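Sasutlow Home & Shed Forum
Board: Around the house > Cleaning and rubbish
Thread: Spare bin bags on a wall hook above the bin, anyone else?

mallee_jan
20/03/2023
Posts: 200

Righto, bin liners. We've got a small round bin in the study and the roll of bags has always lived in the kitchen, under the sink, behind the dishwasher tabs and the dead torch. So you empty the study bin, walk the full bag out, forget the new one, and for three days people chuck tissues into a naked bin. Mashed banana went in there once. On carpet!

My idea is one of those stick-on hooks on the wall right over the bin, with the next bag hanging off it ready to go. Has anybody lived with this for longer than a week? My other half reckons it'll look like a bat has moved in.

dunny_door_dave
Done it in the laundry for ages. Works a treat. Tie the neck of the bag in a loose knot, loop it over, finished. When you need it you pull the knot out and away you go. Only thing I'd say is go higher than you think, because if the bag droops into the bin you'll be posting rubbish in behind it.

Kettleby
Can't say I'm a fan, Dave. The roll goes in the bottom of the bin, underneath the liner. Lift out the full one, tear off a new one, and there's nothing on the wall to look at. My mum did it that way and so did her mum (well, she used newspaper, but you get the idea).

dunny_door_dave
And when the liner leaks, Kettleby? I've peeled apart a roll that sat in chook juice. Never again, mate.

Kettleby
Then don't put chook in a study bin.

mallee_jan
No chook in the study, I promise. Banana though, as stated. The bottom of the bin is out for us anyway, it's only a little thing and the roll takes up a fair bit of it. I tried two bags at once as well, one inside the other, so you'd whip off the top one and the next would be waiting. They stuck together and both came out.

wattlebird77
Two at once works if you fold the inner one over the rim first and then the outer one separately. You need a decent cuff on each, as wide as your hand. Bit of a faff, I'll grant you.

On the hooks, what brand are you looking at? The Flandska ones from the bargain shop let go of my wall inside a fortnight and took a disc of paint with them. Brenholm ones have been fine, but you have to wipe the wall with metho and leave it to dry properly before you stick anything up. I'm renting so I'm careful about all this.

Radymyr Panasiuk
I would worry less about the brand. A bin bag weighs nothing. My hook held a full bag of plastic bottles for four months in the garage, and it was the cheapest one in the shop. What pulls them off is people yanking the bag downward when they are in a hurry. Lift it off upward with the other hand on the hook.

wattlebird77
Fair point about the yanking. I am absolutely a yanker.

prairie_marg
Chiming in from Saskatchewan! We call them garbage bags, but the argument's the same in our house. I'm with the hook people. My one complaint is the knot. If you tie it tight (my husband ties everything like he's mooring a ferry) you end up picking at it with your nails and then you rip the bag. A clothes peg does the job better, clip the bag at the neck and hang the peg.

Also, can somebody settle this: do you shake the bag open before it goes in the bin, or put it in flat and punch it down? I've always shaken it. He punches.

Kettleby
Shake. Obviously. Then cuff it over the rim, push the middle down, and run a hand round the inside to let the air out.

dunny_door_dave
Punch. Air gets out the sides if the bag's big enough.

mallee_jan
Shaker here. It's the air pocket that gets me, you think it's in and then it rises up like a soufflé the second you turn around. Someone told me to drill a couple of little holes low down in the bin so the air can escape, and I like that in theory, but see banana.

Radymyr Panasiuk
No holes in a bin that stands on carpet, please. You can hang a bit of string down the inside before the bag goes in, and the air comes up along the string. Then you pull the string out. It sounds silly and it takes two seconds.

wattlebird77
Going to try the string tonight.

tasi_tom
Coming in as a hook person with some photos. Stick-on white hook, black bag knotted over it, round bin on the carpet underneath. There's a bin with its liner in for the first two, and the last one has the bare bucket under the bag.

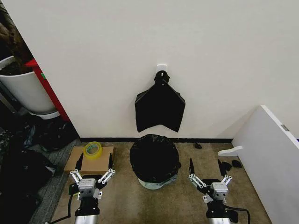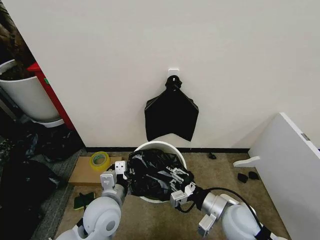
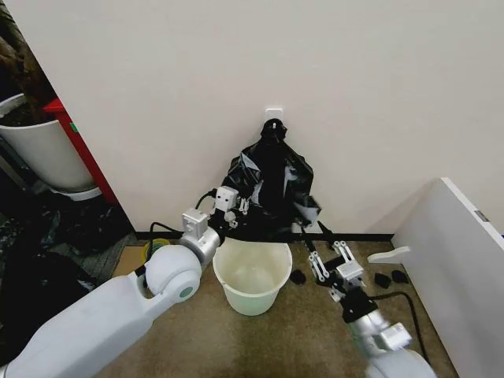
prairie_marg
Okay, so knots do have their supporters, I'll tell my husband and he'll be unbearable. Tom, do you find the bigger bags slide back down into the bin once there's some weight in them? Mine always do. I've been putting a fat elastic band around the rim, over the cuff, and it helps until the elastic goes brittle.

tasi_tom
They do slide if I've been lazy with the cuff. I twist the slack at one side and tuck it back under itself, and that mostly holds. Might pinch your elastic though.

Kettleby
If the bag's sliding, the bag's the wrong size. Measure around the rim with a bit of string (Radymyr's, he's got plenty), halve it, and that's the narrowest your bag can be when it's lying flat. Go a shade wider so it'll fold over. I buy the Lambrakis ones because they print the flat width on the box and half the others don't bother.

wattlebird77
Report on the string. It works!! The bag went straight down to the bottom with no soufflé. I then forgot to pull the string out, so that's in there till bin night.

mallee_jan
Ha! Right, I'm sold on the hook. Got a pack of the Brenholm ones on the way home and the wall's had its metho. I'm going a good arm's length above the rim and using a peg for now, sorry Dave. Kettleby, I measured, and our bags have been too narrow since we bought that bin in November, so you can have that one.

Kettleby
I'll take it. Still think the roll belongs in the bin.

dunny_door_dave
Peg's fine. Just don't nick them off the line or you'll be short come sheet day. Does anyone know if those hooks stick to brick? Painted, a bit crumbly. Asking for the shed.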